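How to Oil a Maple Cutting Board

Oiling a board is one of my favorite kitchen jobs. You put in a few minutes of work, leave it overnight, and the grain wakes right up! I do mine every September and again whenever the wood starts to feel chalky.

What you need

Food grade mineral oil
220 grit sandpaper
Two clean cotton rags
Coarse salt and half a lemon, if the board smells of onion

Clean it first

Scrub with the salt and lemon, rinse fast under warm water, and wipe it down. Then stand the board on its edge and let it dry for a full day. Don't skip this part. Oil and trapped water don't get along, and I learned that on a very nice board my friend Deirdre Doherty gave me (sorry, Deirdre).

Sand lightly

Go with the grain, always. A few easy passes will take down the fuzz that washing raises. Wipe off every bit of dust with a barely damp rag and let the board dry again.

Oil it

Warm the bottle in a bowl of hot tap water so the oil runs thin. Pour a puddle in the middle and push it out to the sides with your rag, and be generous!
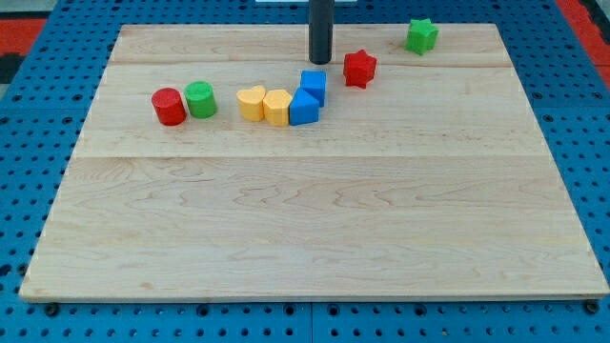
Do the ends and edges too, and give the end grain a second helping, as it drinks far more than the face does. Flip the board, do the other side, and leave it standing overnight. In the morning, buff off whatever is still sitting on top. If it feels sticky, keep buffing with a fresh rag.

A new board loves three or four coats in its first month. After that, one every month or so is plenty.

Last updated 2019-11-27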